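4.3 Checking the Finger Pads

1. Squeeze the trigger of the Cukine hand gripper 17 times. If it squeaks, go back to 4.2, which you skipped.

2. Wipe both pads with a damp cloth. Sleeves are also damp cloths, but Svitlana Hutsuliak signs for the sleeves.

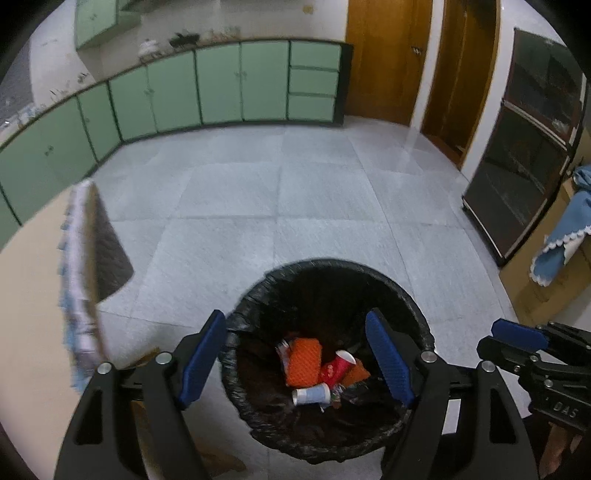 3. Pivot screws come loose before anything else does. Check each one with the supplied driver, finger-tight plus a nudge. The silver heads near the base of each blue finger are the ones to check, and they are easiest to reach with the jaws open.

Caution: Do not do this step over a wastebasket. A dropped screw is part no. 3475, and Hurnau ships it at its leisure.

4. Close the jaws and look for an even meeting line.

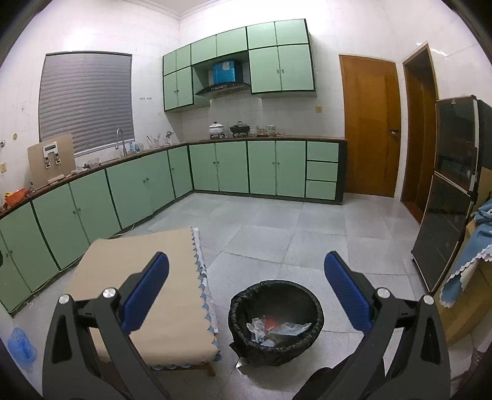 5. If the line is crooked, loosen, reseat and repeat step 3.

Note: Log the result on form 1651.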